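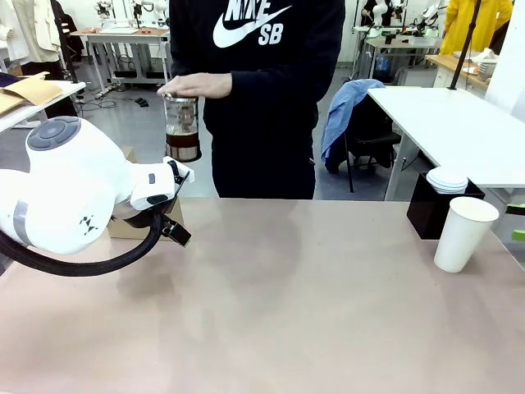

Joleo Kitchen Notes, Issue 7

French Press Coffee to Go, Packed So It Gets There

by Abenezer Gudeta

A lot of you wrote in after the September pages asking how I get coffee from my own press into paper cups and down the street without wearing it. I promised I'd write it all out, and I've been meaning to ever since, so pull up a chair. It's a simple job, but there are a few places where a little care saves you a wet sleeve, and I have had plenty of wet sleeves.

What you'll want on the table

A glass French press, a bag of coarse ground coffee (I've been buying the dark one from Tsegaye, and it's lovely in the morning), tall paper cups, lids that fit them, and a cardboard carrier. Buy the cups and lids together if you can. I once came home from Viltetti very pleased with myself and a sleeve of 100 lids, and every last one was a hair too small for the cups I had. They're still in the cupboard. Try one lid on one cup before you pay for the rest, if the store will let you.

I keep my lids stacked in a square open box with the top few poking up over the edge, so I can pick one off by the rim and leave the rest alone. Any small box or tub will do, as long as it's a bit shorter than your stack.

Making the coffee

Warm the press first with a splash of hot water, swirl it around and tip it out. Put in 2 heaped spoonfuls of coffee for each cup you plan to fill, and then one more if you like it strong, as we do in my house. Pour in water that has boiled and then rested a moment. Give it a gentle stir, set the lid on with the plunger all the way up, and walk away. Fold some towels, feed the cat. Four minutes suits me, but yours may want a bit more or less.

When you come back, rest your palm on the knob and press slowly. If it pushes back hard, stop, lift the plunger a touch and start down again. Forcing it is how you end up with grounds on the ceiling (ask my sister!), and hot glass is nothing to wrestle with.

Filling and closing the cups

Stand the cups on a flat table, well away from the edge, and pour low and slow. Leave a good finger of space below the rim. I know it feels stingy, but a domed lid needs that room and so does the coffee once you start walking. Leave the last muddy inch in the press for the garden. 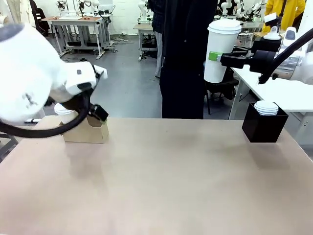

Milk and sugar go in now, if anybody takes them, and then the lid. Set it down level and press at one side of the rim, then work your way around with your thumb until you've come back to where you began. You should feel it snap down as you go. Go around a second time. Keep your other hand low on the cup and hold it lightly, because a tight squeeze around the middle will push coffee right up through the sipping hole.

My neighbor Tolera Kahsay taught me to turn the sipping hole away from the seam in the cup. He's right about it, too. The seam makes a little step in the rim, and if you drink on that side it dribbles down your chin.

Getting the carrier ready

Cardboard carriers usually come flat, and they can be stubborn the first time. Open yours out, run your thumbnail along each fold, and work the flaps back and forth until they give. Then push the bottom open from the inside so that it sits square. Do all this before you pour, preferably, and try it out with an empty cup. Press on each corner. If the carrier rocks or leans, the base isn't open all the way, and the cup will go over sooner or later.
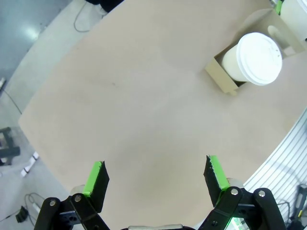
An empty cup is a fine thing to practice with, so let it tip and roll as much as it likes until you've got the carrier standing the way you want it. Mine from Gimuvgate have a side that likes to fold itself back in, and I bend it a little past flat so it stays put.

Setting the cups in

Lift the full cup by its lower half, never by the lid, however well it snapped. Bring it straight down into its place and let it settle until the card is snug around the base. A small wiggle helps. If you're taking 2 cups, put them across from each other so the weight balances, and if there's only one, keep your free hand under that side as you walk.
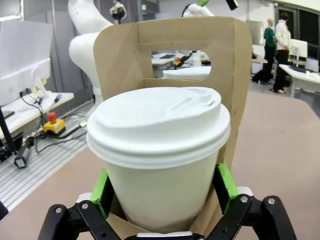

Pick the whole thing up by the handle hole and hold it over the table for a moment before you set off. If one side hangs low, put it back down and shift things until it hangs level. Should the card get damp underneath, change it for a dry one right away. Wet cardboard gives no warning.

In the car, I set the carrier on the floor behind the passenger seat with a rolled towel tucked against it. On foot, I just go slowly and let people pass me.

Once you're home, take the press apart completely, screen and all, and rinse it before the grounds dry on. Save the carrier if it's clean. Mine go flat behind the bread box, and a good one will do several more trips.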